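Search this site
Home | Issues | Authors | Contact
2018-07-04 – Flora Gourlay

3.2 Booth traffic
Badge scans were logged at the Skasia trade show for 250 visitors across 8 booths. Dwell times under five seconds were discarded.

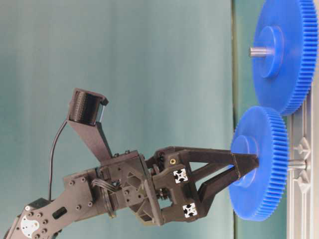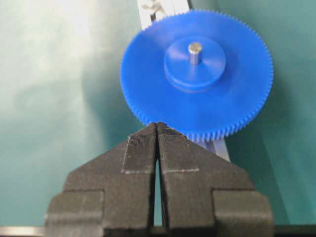 Figure 2. Blue plastic spur gear, two views.

Median dwell was longest at the Dierckx booth – ten minutes – and shortest at Nusham. Jisura withdrew in March and is excluded from Table 1.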